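Warwood House, room check before new guest
Floor, bedding and laundry, upstairs room
Date of check: 10/11/25
Checked by: Cinzia Vitale
Copy to: Siwan Howells, Maxine Sheehan

Please write a comment also when the answer is OK. Last time we had only ticks and Maxine could not know what was looked at.

1. Door and entrance
Door opens fully: OK.
Step at the door marked with tape: OK, but the tape is old and lifts on the left corner. I pressed it down. Needs new tape before June.
Shoes kept outside the matting: OK. The rack has 3 places, enough for this room.

2. Light and sockets
Ceiling light: OK.
Bedside lamp (Grerker): works, cable is not damaged. The switch is a little stiff.
Extension lead: NOT OK. It was passing under the bedding cupboard. I took it out and Siwan has it in the office.

3. Floor matting
Straw matting flat, no broken edges: OK in most parts. Near the window one edge is rough to the hand. It can catch a sock, so please look at it again next month.
Green mat lies flat, border stitching not open: OK. I walked on it in socks and it does not slide on the matting.
No clothes or bedding left on the floor: NOT OK at the time of the check. The striped top was on the floor, partly over the green mat. A person who comes in with a full tray can put a foot in it and fall. It is white with thin black stripes and has a small reddish-brown tag on the side, so the owner should be easy to find.

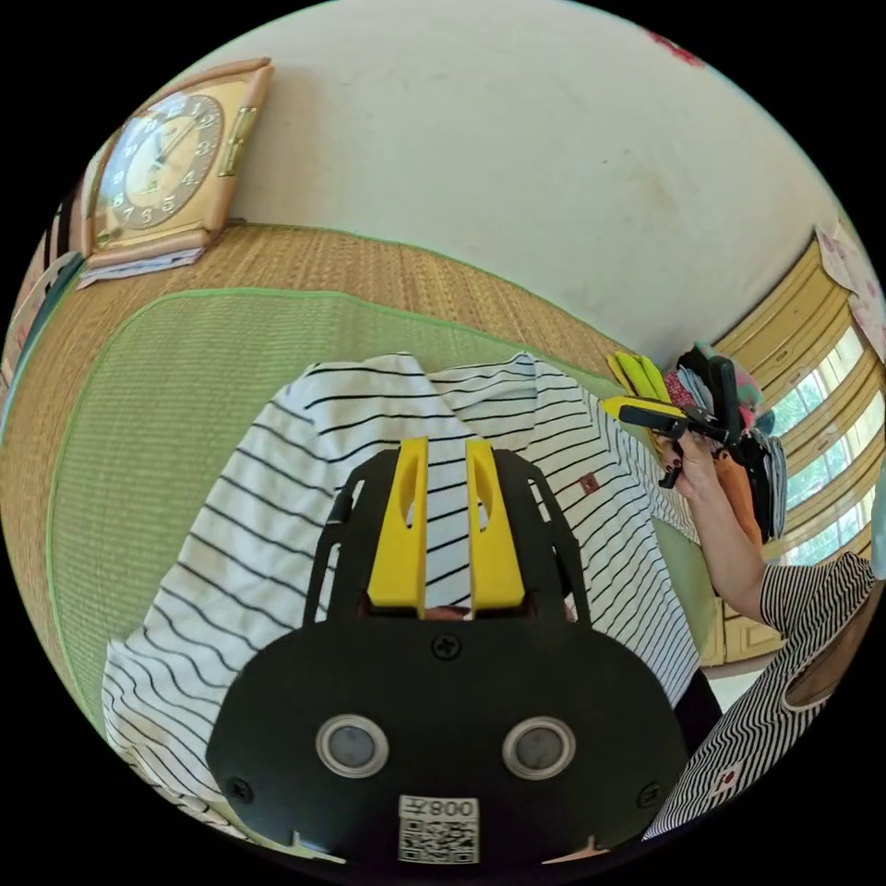 4. Clothes and laundry
Clothes folded and put on the shelf: done after the check. I folded the striped top with the sleeves inside and left it on the second shelf.
Lost clothes written in the book: done, line 41. Humaira Tanoli will ask the last guests by e-mail.
Laundry bag hangs on the hook: OK.

5. Bedding cupboard
Doors slide without force: OK, right door a bit slow.
Heavy things on the low shelf: NOT OK. The Bolger heater was on the top one. Moved down.
Spare blankets dry: OK, I felt them all by hand.

6. Window and air
Window lock: OK.
Room aired for 15 minutes: done. Straw matting does not like wet air, please do it also in winter.

To do
New tape for the step: Shona McKinnon
Rough edge of matting: Cinzia, next check
Extension lead, test or throw away: Siwan

Comment from Shona: I have the tape already, will do it with the bathroom step.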